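About us > Our story > The shop and the people

Tirine Records began as a stall at the Jultley Saturday market, with two crates of soul and gospel LPs, a borrowed gazebo and a flask of tea that was usually finished by ten. Anathi Mahlangu had been collecting since her aunt gave her a box of Southern soul singles, and she had reached the point that most collectors reach, when the spare room will no longer take a bed. The idea was to sell off the doubles. She sold the doubles, bought more with the money, and has been more or less doing the same thing ever since.

We moved indoors on 5 April 2019, into the old wool shop on Parri Street, and people still come in asking for four-ply (we have kept the number of a good place in Drumunton for them). The racks at the front hold soul, funk and disco, gospel is along the left-hand wall, and jazz lives at the back where the light is kinder to the sleeves. There are 1,730 albums out on the floor at the time of writing and almost 2,000 singles in the drawers under the counter, which you are very welcome to go through as long as you put them back in the order you found them.

As well as the shop we run a small reissue label, also called Tirine. We put out 4 records a year, always albums that were made and then never properly released, or that slipped out in such small numbers that hardly anyone heard them. It is slow work. There are tapes to be tracked down, singers and their families to be found and paid, and long letters to be written about who owns what. Our first release was a gospel set by a Drumunton choir who had recorded it in a school hall and then put the tape in a cupboard, and when we played it back to the surviving members there was a good deal of crying, and then a good deal of cake.

We do care how a reissue sounds and feels. Sleeves are printed on heavy card, the notes are written by people who love the music, and we listen to every test pressing all the way through - both sides, with the kettle off - before we say yes.
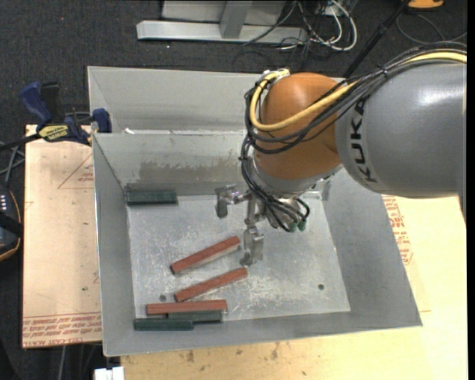
A KUKA robot arm with its orange wrist joint, over a grey sheet-metal bin.

Every September we hold a listening evening in the shop, when we push the racks back, put out all the chairs we own and play one album from start to finish with no talking until the end. Afterwards there is plenty of talking. Tickets are free but do ask for one, as we are not a large place.

If you have records to sell, please ring first and tell us roughly what they are. We are happy to come to you if the boxes are heavy, and Anathi will gladly look through a collection even if you only want to know what your dad was listening to. Dogs are welcome in the shop, and so are children who can keep their fingers off the grooves.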